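Grullard Project Gallery: Blur, Packing Paper and Camera Placement

Prarkgate Robotics Lab

This page collects pictures from the Grullard study, which looked at how well a packing policy holds up when its camera views are poor. The policy was trained to pick up packing material and place it in boxes. Most published results for this kind of task use clean, steady views. We wanted to know what happens when some of the training views are smeared, partly blocked or pointed at nothing useful, and whether it pays to throw them away.

The study used two kinds of view: views from beside or above the workspace, and a close view from the wrist. We trained with every view, then with each kind left out, and compared the results on the same set of boxes. The write-up is with Amr Kettani, who also maintains the filtering code. These pictures go with the methods section and can be read without it.

1. Blur in the workspace views

Our first filter scored each image for sharpness and dropped everything under a cutoff. It was simple and it removed too much. Entire stretches were lost in which the layout of the room could still be read, and the policy trained on what was left did worse at finding the work area from an unfamiliar starting view.

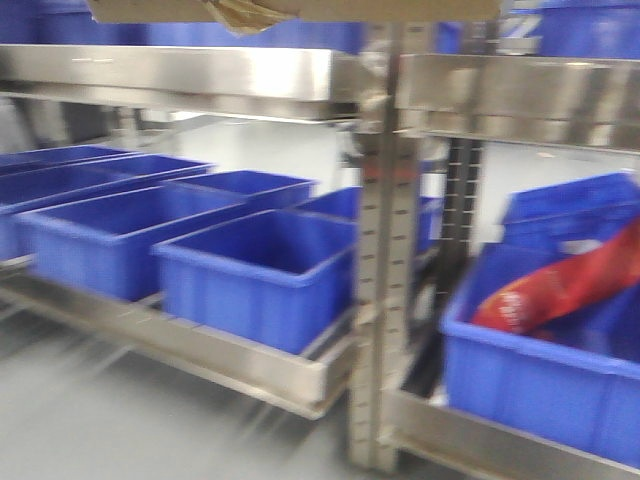
Steel shelving and blue bins under heavy motion blur. The red bag in the front bin on the right is easy to pick out, but the white lettering on it can't be read.

For this reason the second filter does not use a single score. It asks separately whether large shapes can be located and whether fine detail can be recovered. An image that passes the first test and fails the second is kept for learning layout and left out of the grasping loss. An image that fails both is dropped.

The split took some work to get right. Our early version measured large shapes by edge length, and long straight shelf edges gave it a false sense of confidence. A blurred image with one strong horizontal line passed every time. We replaced edge length with a region match against a neighboring image, using a window of 16 images on either side. That is slower, but it runs once, before training, and the output is saved.

2. What the layout views are for

Layout images teach the policy which parts of a room stay put. Benches and racks are useful anchors. Chairs are poor ones, and so are cables on the floor, which can lie differently from one recording to the next. We did not label any of this by hand. The training step compares recordings and lowers the weight of any region that changes between them. 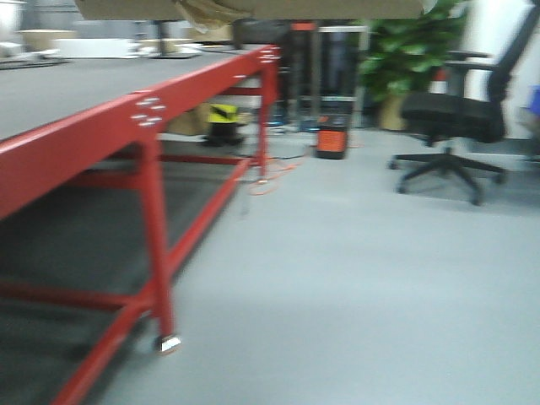

Weights settled early in training and changed little after that. When we trained the same policy on the Hultarlow recordings, which come from a smaller room with fixed benches, the weights spread more evenly over the image. The method still worked there, but the gain over the plain baseline was smaller. We take this to mean that the weighting matters most in rooms where a lot of things get moved.

One failure repeated across both sets. If a large item stayed in the same spot through every training recording, the policy treated it as part of the room. Moving it before a test caused a long pause at the start of the task. Adding 6 recordings with the large items shifted was enough to shorten the pause, though it did not remove it. We report results with and without those recordings.

3. The wrist view

Crumpled paper is the hardest material in the study. It has no fixed shape, its edges are soft, and its color is close to that of the boxes it goes into. A method that separates objects by color will merge the two. A method that looks for a stored outline has nothing to look for. The Siliņa baseline, which we used for comparison, was built for rigid parts and does both of these things, so we expected it to struggle here and it did.

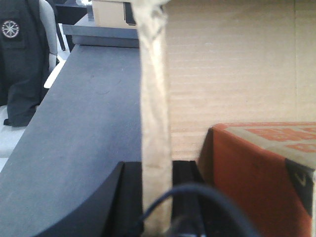
Our approach predicts a grasp region directly from the wrist image and never tries to outline the whole object. Training marks only the area near the gripper where contact would be acceptable. This keeps the target small, and it means that most of the paper can be ignored. A long, narrow strip of beige material passing down between the two black gripper parts has tan corrugated cardboard on one side and gray tabletop on the other, so its contrast is good along one edge and weak along the other. We found that the predicted region tended to drift toward the weak edge. Adding a penalty for regions that touch cardboard texture corrected most of the drift.

Cables near the wrist were a second source of error. A cable close to the lens is soft-edged and can cover part of the gripper. We tried masking the affected area and got worse results, because the mask also hid useful parts of the material. The final version leaves cables unmasked. The policy learned to discount them after enough varied examples.

We also tested the wrist view alone, with no workspace view. Grasping was nearly unchanged. Placing got much worse, as the policy often could not tell which way the open box was.

4. Close cardboard

A small part of the data shows cardboard and little else. We nearly discarded all of it. There is no gripper to track and no layout to learn, and both filters score it low. Before deleting anything, we pulled a sample of 52 of these images and used them to train the texture penalty described in the last section. The penalty improved with them and we kept the full group.

Worn board turned out to be more useful than clean board. A flat panel teaches the model what fluting looks like, but crushed liner looks a lot like crumpled paper, and that is the confusion we were trying to fix. Having the two on one surface gives the model a direct comparison. We cropped each image into 9 overlapping patches and let the model sort them by texture before any labels were added.

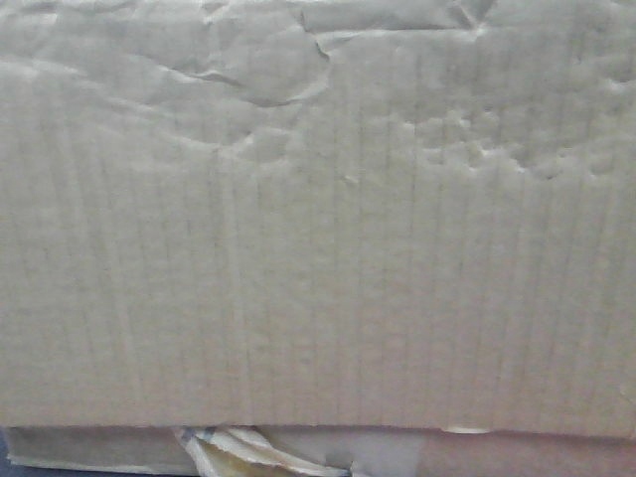

Corrugated panel with crumpled liner across the top and faint vertical flute lines below. A wad of crumpled material pokes out under the lower edge.

Patches from the boundary between crumpled and flat areas were the ones most often sorted wrongly. We left those errors in and did not tune for them, as the penalty only needs to be right near the gripper.

Notes on use

The filter settings are the same for every result reported on this page. Sharpness scores are stored with each recording, so the first filter can be rerun for comparison without processing the images again. The Hultarlow set uses an older storage layout and needs to be converted first. The conversion script is in the same folder as the region match code. An updated version of the texture penalty is planned for October, and results from the current version will stay available under their present names.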